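The founder of Kirnura would like it known that the software does not come with a robot. It comes with a room to put one in, and the room isn't real either. "People open the download and look for a tracking number," he says. "We've had to add a line to the receipt."

Kirnura sells practice. For 39 dollars a month, schools and small workshops get a simulated arm, a set of letter and number blocks, and a floor to ruin without consequences. He built the first version in Lirnby, in an office over a bakery that has been there since 1930, and he still answers most of the support mail himself, usually before breakfast. 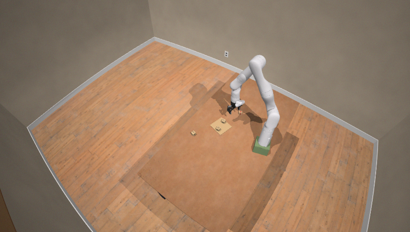

I asked why anyone would pay for planks and baseboards. "Because a gray void makes people sloppy," he says. "Give them a skirting board and they start worrying about hitting it." The wall outlet, he admits, powers nothing. One customer at Brandovcombe wrote in to ask what voltage it was.

The spelling tasks are the part he likes talking about. A learner steers the arm until the blocks make a short word on a tile, and the software scores the result out of 100. His own best is 97. He brings this up 2 times before the coffee arrives.

"Letters are cruel," he says. "You can drop a plain cube any old way and call it done. Put a U on it and everyone in the class can see you got it sideways."
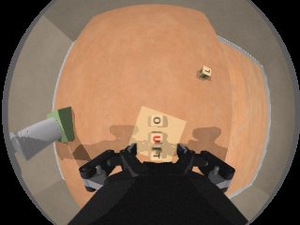 Agarwal
Staff writer, workshop and classroom tools
26 November 2018

The view from the gripper is where I lost most of my afternoon. Depth is hard to judge, the arm's own shadow gets into everything, and the manual covers the matter in one sentence. He takes this well. "It's a good sentence," he says.

A longer manual is due in December, along with lower-case letters. I asked if there would be a refund for people who had bought it expecting a robot. He said they could keep the outlet.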